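Kakby: frequently asked questions

Last updated May 2021

I'm Gwion Jarman, and I write and look after Kakby, a small motion planner for robot arms that do tabletop stuff. Most of the mail I get falls into the same dozen or so questions, so I've put my answers here. If yours isn't covered, write to me! I read everything, though I can be slow when I'm in the middle of a release.

What does Kakby do?

You give it an arm model, a rough idea of where things are on the table, and a goal like "gripper above the bar, fingers pointing down." It gives you back a path with timing on it that your controller can follow. It won't find the objects for you (see the perception question further down) and it doesn't talk to motors. It sits in the middle and does the boring geometry.

Do I need a real arm to try it?

Nope. Most people start in simulation and plenty of them stay there. I do nearly all my own work that way, and I only go near hardware when I'm chasing a timing bug.

Which simulators does it work with?

The one I test against is Briem, which I also wrote, and the two share a config format. If you use something else, you need an adapter that can do three jobs: report joint angles, accept joint targets, and list the shapes in the world. A few users have written their own. The shortest one I've seen was 108 lines, and that included a fairly grumpy comment at the top about quaternion order.

Speaking of which, what's the quaternion order?

Scalar last. Yes, everywhere. There was a stretch before the December release where the log viewer printed them scalar first, and I'm still sorry about that. If you have old logs, the convert script in the tools folder will flip them for you.

How fast does it plan?

It depends a lot on clutter. My regression set has 169 tabletop problems in it, and on my desktop the slowest one takes 800 milliseconds. The easy ones (one object, open table, no funny business with the elbow) come back so quickly that I stopped bothering to time them one by one. If you're waiting several seconds for a simple reach, something's wrong, and nine times out of ten it's the collision mesh.

What's wrong with my collision mesh?

It's probably the pretty one! People load the same mesh they use for drawing, with every screw hole and fillet in it, and then the checker has to grind through all of that for every sample. Use boxes and capsules for the collision model and keep the nice mesh for looking at. Pad the links by a few millimeters and leave the fingertips alone, or the planner will decide it can never get close enough to grab anything.

Can I change the control rate?

Sure, it's the rate_hz line in the config. I ship it at 60 and that's fine for slow table work. If you go higher, remember to change it on the controller side too. Kakby doesn't check that the two match, and a mismatch gives you motion that looks sort of right but arrives late, which is a miserable thing to debug.

My arm takes a huge detour to reach something right in front of it. Why?

Usually it's joint limits. The short path would push one joint past its stop, so the planner goes the long way around. Turn on explain_rejects and it'll write out which joint killed each candidate. If it's always the same joint, try a different home pose before you touch anything else. I wasted most of an evening tuning cost weights once when all I needed was to start with the elbow bent a bit more.

Does Kakby do perception?

It doesn't, and I'm not planning to add it. I use Villier for that, a separate package that turns camera images into object poses. Any source of poses will do as long as it gives you a position, an orientation, and some measure of how sure it is. Please pass that last one along. Kakby uses it to decide how much room to leave on the approach, and if you leave it out, it assumes the pose is perfect.

Can I skip perception completely while I'm learning?

Please do! Read the poses straight from the simulator. Once your reaches are solid, add some noise to those poses, and only then swap in the real thing. If you hook up everything on day one and the gripper comes down in the wrong spot, you've got no idea which piece to blame.

Why is the demo floor so loud?

I get asked this more than anything about the math. The demo world has a magenta and yellow-orange checkerboard under the arm, and I picked it for a few reasons. The tiles give you something to judge drift against when you're looking at two renders side by side, and with a plain floor I kept misreading how high the fingertips were. The downside is that an orange part on a yellow-orange tile doesn't exactly jump out at you, while the green cube over in the far corner is easy to spot. If you're testing color-based detection, that's a handy hard case and easy case in one world.

How do I tell a good pre-grasp pose from a bad one?

Look at where the fingertip sits compared with the part, and look at the rest of the arm too. With the thin bar, I want the fingers angled down and the tip just above the mat, over one end of the bar, with the long link staying well up out of the way. Don't trust the shadow for height, it'll fool you when the light's off to one side. Print the fingertip z value and go by that.

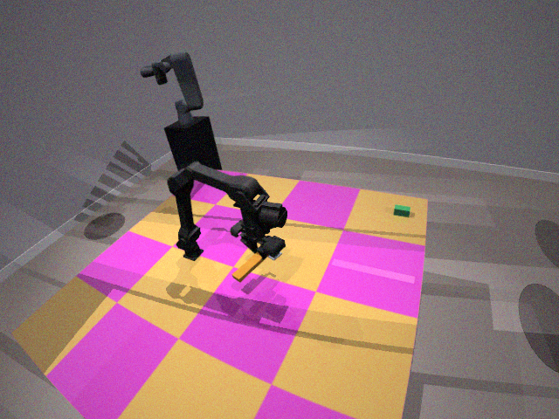
What if the bar is lying at an angle?

Set align_to to long_axis and the planner will try to turn the wrist to suit. It tries both directions, so you may see the wrist go the opposite way from what you'd expect. If you care which way it turns (cables, mostly), set prefer_sign to plus or minus.

Can it plan for two arms at once?

Kind of. You can load a second arm as a fixed obstacle and plan the first one around it, and that works well. Moving both together is in the experimental branch, and I wouldn't run it on anything you'd be sad to dent.

How do I report a bug?

Send me the config, the seed, and the log with explain_rejects turned on. The seed is the bit people forget, and without it I can't get the same path you got. A screenshot is nice to have as well, but I can't replay one.

Is there a paid version?

There isn't. A company called Aroven pays me for some support hours and that keeps the lights on. The fixes I make for them go into the same public code as everything else.

Can I use it in class?

Yes, go ahead, no need to ask. If your students run into something confusing in the setup guide, I'd love to hear which page it was on.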